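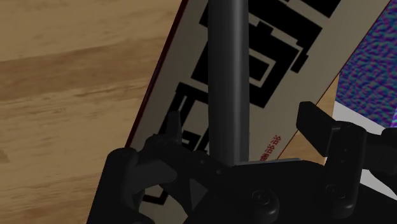 What Our Town Reads on Its Shop Signs
Student Projects > Language & Community

For my project I looked at the lettering on shop signs along Ferreira Street. I picked it because my bus goes down it every morning and I'd never really read any of it! Jalen Whitfield came with me and held the clipboard (badly, it was windy).

We talked to six shop owners in November. Five of them had kept the sign from whoever had the shop before, which I did not expect at all. The tea shop has thick black Chinese characters over the door, and the owner told us her uncle painted them himself – she still touches up the corners.
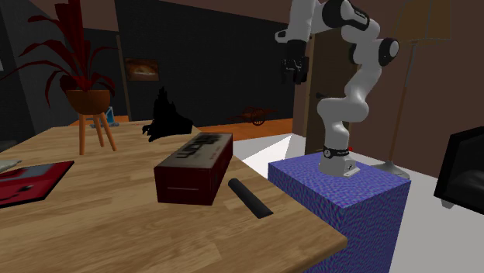 What I'd do differently

I should have asked about cost sooner. Only one owner remembered the price, $1,303 for a repaint, and I have no idea if that's normal. I'd also go later in the day, when people aren't busy opening up. Thanks to Asabe Adebisi for reading my draft and telling me three paragraphs about fonts was too many. I cut two of them.

Home Projects Archive Submit
Filed under: Class Work, Local Stuff
Contact the editors | © Duruvgate School | Back to top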